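Lerkis match notes: README

Text notes on football matches, one row per note, with the score and minute at the time the note was written.
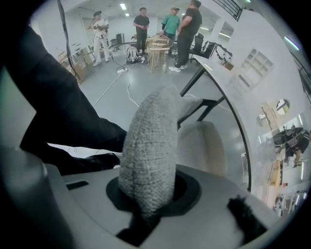 The set covers two seasons of the Burnar League, top division only. It has 3,050 notes from 387 matches. Most are one or two sentences long. A few of the longer ones, usually written at half time or after a red card, run to about 400 words.

Last updated Tue 20 February. The next update is planned for April, when the winter break fixtures have been replayed.

Files

notes.csv — all notes, UTF-8, comma separated
matches.csv — one row per match, with teams, final score and round
teams.csv — team names and the short codes used in the other two files

Columns in notes.csv

match_id: matches the id in matches.csv
minute: whole number. Added time is kept in the next column
added: minutes of added time, blank if none
home_score, away_score: score when the note was written
type: goal, card, sub, injury, chance, general
text: the note itself

Where the notes come from

They were written during matches by people using Follow, the live text tool on the Wogan site. Writers agreed to release their notes when they signed up. Account names have been removed. Player names are left in, spelled the way the writer spelled them, so the same midfielder can turn up three different ways in one match. We have not tried to fix this.

Known problems

Minutes are typed by hand and often run a minute or two late, mostly for goals. If you need exact goal times, don't use this column.

The type column was filled in by the writer from a menu. "General" is overused. Plenty of chances and some bookings are in there.

Relegation matches at the end of both seasons have far more notes than anything else. Midtable games in the spring may have only one or two. Any model trained on the full set will lean toward tense matches unless you sample by match.

Own goals are marked as goal with no flag. Check the score columns to see which side it counted for.

Four matches were abandoned. They are still in matches.csv with the score at the time play stopped, and the status column says abandoned.

Suggested use

Short text summaries, event tagging, and matching text to a score timeline. It is not suitable for betting models or for rating individual players.

Splits

There is no official split. If you make your own, split by match_id. Notes from the same match repeat each other a lot, and a random split by row will leak.

License

Free for research and teaching. Please cite as "Lerkis match notes" and say which update you used.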